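Print this page | E-mail this page

Search this site Enter keyword Go

House rules for hand-held gripper work: an interview with the protocol lead at Mornance

Friday, August 12, 2022

The written procedure for hand-held gripper demonstrations at Mornance runs to 5 pages. The protocol lead, who wrote most of it, would like it shorter. "Every clause is there on account of a session we had to throw away," the lead said. "I would still cut a page if I could find one that did no work."

The document, known internally as Tritholm after the project it was first written for, covers how an operator sets out a task, moves during it and records what went wrong. It came into force in March. Before that, each bench kept its own notes, and two benches could disagree on something as basic as when a demonstration starts. Under Tritholm it starts with both grippers still and clear of the object, and it ends the same way.

Small-parts storage gets a section to itself. Clear plastic drawers are awkward for cameras, the lead explained, as edges throw highlights and dividers show through the walls. The rule is that operators approach a drawer from the front, with the fingertips in view of at least one camera before contact.
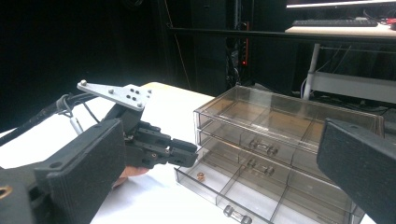
Kokkinos objected to that clause when the draft went round, arguing that a fixed direction of approach makes the recordings too alike and that a policy trained on them will fail as soon as the drawer is turned. The lead accepts part of the argument. The current wording fixes the approach within a session but requires the storage unit to be moved or rotated between sessions.

"You want variation that you chose and wrote down," the lead said. "Variation because someone was tired is a different matter, and you can't separate the two afterwards."

Working time is limited for the same reason. An operator records for no more than 45 minutes, then changes over. A full day at one bench yields around 800 demonstrations, and the lead does not regard a higher figure as good news. Grip pressure rises, wrists start to rest on the table, and the pauses between movements disappear. Reviewers are told to look for all of these.

Cables have their own paragraph. They must leave the gripper with enough slack for the full reach of the arm and must not cross the space between the fingers and the object. The operator checks this with both arms extended before the first take. Sleeves are to be plain, and the same pair of sleeves is worn for the whole session.

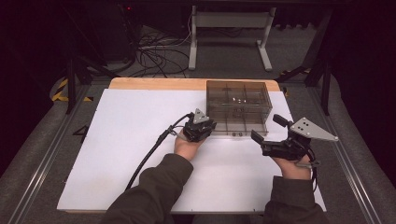 Two-handed tasks needed further rules. Both grippers must stay within view of the head camera from start to finish, even when one of them has nothing to do. An idle gripper is held still near the object — it is not parked on the table or lowered out of sight. If the two touch, the take is marked and kept. Deleting it is a breach of procedure.

"People want to delete their mistakes, and I understand that," the lead said. "But a marked failure is useful to us. A missing one leaves a gap in the numbering and an argument."

Review is done by someone who did not record the session. The checklist has 55 items, most of them answered yes or no, and is filled in through Dritik, the in-house logging tool. The lead concedes that the list is too long for short tasks. A reduced version is being tried on single-drawer work, with the calibration and timing checks left in.

Asked whether the procedure could serve as a standard for other laboratories, the lead was cautious. Parts of it depend on the Mornance benches and would mean little elsewhere. The definitions of start, end, contact and failure could be shared, and a separate document containing only those is in preparation.

E-mail this page | Print this page

Contact us | Copyright 2022 Mornance. All rights reserved. | Back to top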